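Speaker notes – community strength and balance programs
Session length: 45 minutes, questions included

## Slide 1. Opening

Good morning, and thank you to the Borov Recreation District for the invitation. I am speaking on behalf of the Oltmanns Center for Adult Fitness. Our subject today is how a small center can run a balance program for older adults and keep people in it past the first month.

*Wait for latecomers before moving on. Handouts are on the side table.*

## Slide 2. Where we started

The center opened its first balance class in a rented hall in Jivolberg. Enrollment in the first year was 52. Attendance fell sharply after week four, and most of those who left did not tell us why. We called them. The most common answer was that the class began too early for the bus.

We moved the start time to 10:30 and kept the same instructor and the same exercises. The next term held its numbers until December.

## Slide 3. What a class contains

- Seated warm-up, with attention to ankles and hips
- Standing work at the chair: heel raises, side steps, single-leg holds
- Walking patterns across the room, first forward, then backward with a partner
- Cool-down and a short talk on practice at home

Instructors are asked to show each movement twice and to speak only during the second showing. Participants may remain seated for any part of the class. No one is asked to explain that choice.

*If the group is mixed, invite them to try the heel raise now. Allow two minutes.*

## Slide 4. Home practice

Participants receive a one-page sheet with four movements. We ask for ten minutes a day, near a kitchen counter or another firm surface. Loose rugs should be taken up first, and shoes should have a closed back.

The sheet has been revised several times. The present version uses large type and has no medical terms. Staff review it each term with the instructors. 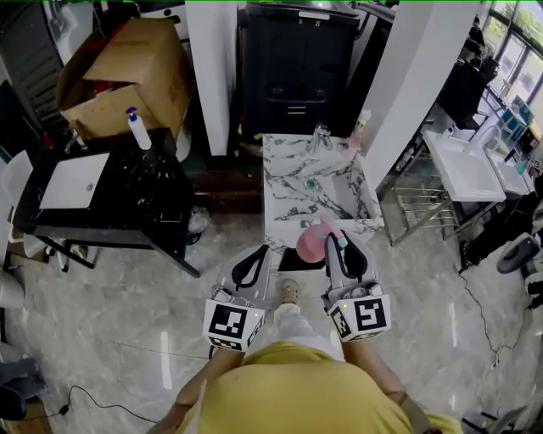
## Slide 5. Cost and staffing

The program runs on a yearly grant of $4000 from the Dudison Fund, plus class fees. A set of chairs and mats came to $400. Instructor pay is by far the largest item, and we advise any new program to settle it before anything else – including the room.

*Skip the budget table if time is short. It is on page 2 of the handout.*

## Slide 6. Questions

Expected topics: insurance, waiting lists, physician's notes. On the last point, our policy is to recommend a note and to require one only after a recent fall or surgery.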